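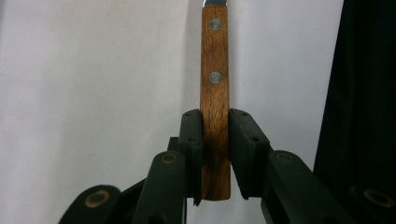
5.2 Slip of flat-handled utensils

The most serious fault in the tableware trials was slip of the knife inside the closed jaws. It was logged in the Nurka controller as a normal grasp, because the jaw motors had reached their target current and the position reading matched the expected handle width. The controller checks nothing else before it allows the arm to move. In Figure 6 the pads hold the lower half of the wooden handle only, and both of the rivets that can be seen are above the jaws. A grasp at this height leaves the blade and a good part of the handle on the far side of the contact area, so any sideways load on the blade acts on the pads through a long lever. The pads are narrow, and the handle can turn between them while the jaw opening hardly changes. A slow turn of this kind does not show up in the position reading.

Figure 6. Knife held by the lower half of the handle. The fingers are closed on the two sides of the wood.

We first took the problem for a worn pad. The pads were replaced with a new pair from the same Zavero batch and the fault came back in the same session. Raising the target current reduced the turning but left marks in softer handles, and in one run it tripped the motor protection while the knife was over the sorting tray. The jaws opened, as they are set to do on a motor fault, and the knife fell point first into the tray. The work area was clear, and there was no injury. The run was stopped and the release rule was changed the same afternoon. A motor fault now locks the jaws in place and stops the arm, and the operator has to free the item by hand after the stop button is pressed.

The release rule had been copied from the earlier Findura setup, which handled soft packs. For that work, opening on a fault was a fair choice. It was never reviewed when sharp items were added to the task list, and we consider this the main failure, ahead of the slip itself.

5.3 Handover between grippers

The handover step has the same weakness in another form. One gripper presents the item and the other closes on it, and for a short time both are meant to be holding. 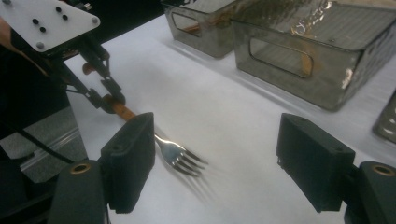
The presenting gripper lets go when the receiving side reports a grasp. With forks and spoons an early report costs a dropped item and a restart. With knives it means a free blade between two moving tools. We found that the report could be sent when the receiving pads had touched only one edge of the handle, since friction in the linkage raised the motor current enough to pass the check. The threshold had been set with a smooth round bar, which gives no such reading.

Three changes were made. The receiving side must now hold its current for 2000 milliseconds before the report is sent. The presenting gripper then opens in two steps, with a pause at a partly open position, and the receiving side checks its jaw width again during the pause. Knives were taken off the handover list and are now picked and placed by a single gripper.

After these changes we repeated the handover trials with forks and spoons. Early release was seen in 13 trials before the changes and in 3 after them. The remaining cases all began with a poor first grasp, where the item was already at an angle when it was presented. The width check does not catch this, and we have no fix for it at present. A pad with a shallow groove, of the type described by Pretorius, might limit the turning, but it would also narrow the range of handles the gripper can take. Slower arm motion helped in informal runs. It was not tested under the same conditions, so we give no figures for it.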